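Bralness, eight years on: a chat with Efe Tamuno
27 October 2026

Caught Efe Tamuno between a dentist and a train, so this is shorter than planned. He wrote Bralness, the fan campaign most of you will know for the siege of Skirnance and for the save bug in map three. New version went up in August. Fourteen maps now, up from eight, and a lot more reading.

First thing, obviously - why touch it again? "People kept mailing me about Hordiienko," he says. "Did she know about the poisoned wells or didn't she. I'd left it open because I ran out of time, and everyone thought it was deep."

For newcomers: Hordiienko is the river captain you play for the first half. Sworn to the Duke of Skirnance, sells him out at the ford, then spends four maps being chased by the people she sold him to. In the old version she just vanishes after the ford. One line of text and you're somebody else.

Now she gets a proper ending. Two of them in fact, depending on whether you paid the ferrymen in map five. Efe won't say which he prefers. "The cheap one was more fun to write. She gets to be rude to everybody."

Asked about Stunport, as I'd promised the forum I would. It's the port map, the huge one, with the smugglers' guild and the lighthouse you can't take without a flyer in your army. Lots of people gave up there. I gave up there. He laughs at this for quite a while.

"Stunport was built first, before there was any story. I drew a harbour and filled it with things I liked. Then I had to work out why anyone would go." The guild used to have a reason for hating the Duke, something to do with a salt tax, but it was in a text event that fired on day 75 and hardly anyone was still playing by then. It's been moved to day 14. Also the lighthouse guards are fewer. Still nasty.

What about the undead? Bralness has always had that odd business of the drowned monks, who turn up late, fight on nobodys side and go home. "They aren't evil. They want the bell back. If you give them the bell they leave you alone for the rest of the campaign, it's been like that since the first version." I did not know this. Played it three times.

He keeps a timeline, it turns out to be a text file, starts in the year 1005 with the founding of Skirnance and gets very patchy in the middle. Readers have asked to see it. No chance. "Half of it is notes to myself like FIX THIS and who is this man." Some of the gaps are deliberate, he says, then takes it back. "No. They're gaps."

We talk a bit about the writing itself. Town events are the worst part, apparently. The box holds so little text, and the player is only clicking through to get at their gold. His rule is one fact and one voice per box. A miller complains, a priest lies, next turn. The long speeches have all been cut from the Duke, who used to talk for whole screens before the ford. "He was dreadful. You were glad to betray him, and I wanted you to feel a bit bad."

Does it work? I think so. Replayed the ford last night on the new version and sat there looking at the two choices for ages. Took the money anyway.

Next up is a short prequel set among the ferrymen, three maps, no castle building at all. No date for it. He's written the ending and the first map and says the middle is "a boat and some shouting" at the momment. Then he had to run for the train.

Comments are open, please mark spoilers for the second Hordiienko ending.
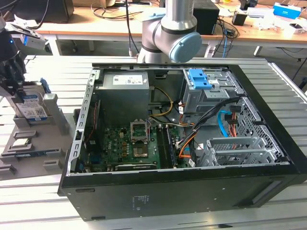

Desktop tower with the side panel off, CPU socket empty.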